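Laboratory Operations Coordinator
Binura Institute for Food and Water Testing, Skemstead
Full-time, permanent

The Binura Institute invites applications for the position of Laboratory Operations Coordinator at its Skemstead site. The Institute provides testing services to public water suppliers, food producers and county health offices throughout the region. It employs 235 staff, of whom 26 are based in the Microbiology Section, where this position is located.

The Coordinator reports to the Head of Section, Lucyna Tomaszewski, and is responsible for the daily running of the shared laboratory areas. Duties include scheduling bench time, maintaining stocks of plates and reagents, arranging the service and calibration of instruments, and keeping the records required for accreditation. The Coordinator also supervises two laboratory assistants and takes part in the training of new analysts.

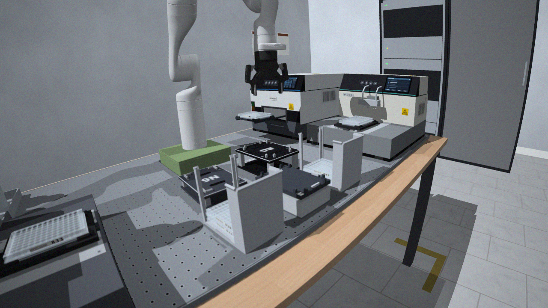 Applicants must hold a bachelor's degree in biology, chemistry or a related field, together with at least three years of experience in a testing or clinical laboratory. Good written English is required. Experience in preparing for external audits is desirable, as is familiarity with a laboratory information management system. Training in the Institute's own system, Cenow, will be given during the first month of employment.

The regular working week is 40 hours, with a start time between 7:30 and 9:00 a.m. The Coordinator joins the weekend sample reception rota once every eight weeks, for which time off is given in return. Appointment is subject to a probationary period of 90 days. Benefits include health and dental coverage, a retirement plan with employer contributions, and paid annual leave. Salary will be set according to qualifications and experience.

Applications should consist of a cover letter of no more than two pages, a current résumé, and the names of two references, one of whom must be a present or recent supervisor. References will not be contacted without the applicant's consent. Materials should be addressed to Sewwandi Sikder, Human Resources, and submitted through the Institute's careers page. Review of applications will begin in April and will continue until the position is filled. Interviews will be held in person at the Górecki Building, and reasonable travel costs will be reimbursed on presentation of receipts.

The Binura Institute is an equal opportunity employer. Applicants who require an accommodation at any stage of the process are asked to state this in their cover letter.

Related openings
Sample Reception Clerk (part-time)
Analyst, Drinking Water Chemistry
Quality Records Assistant
Summer Internships, Microbiology Section
Field Sampling Technician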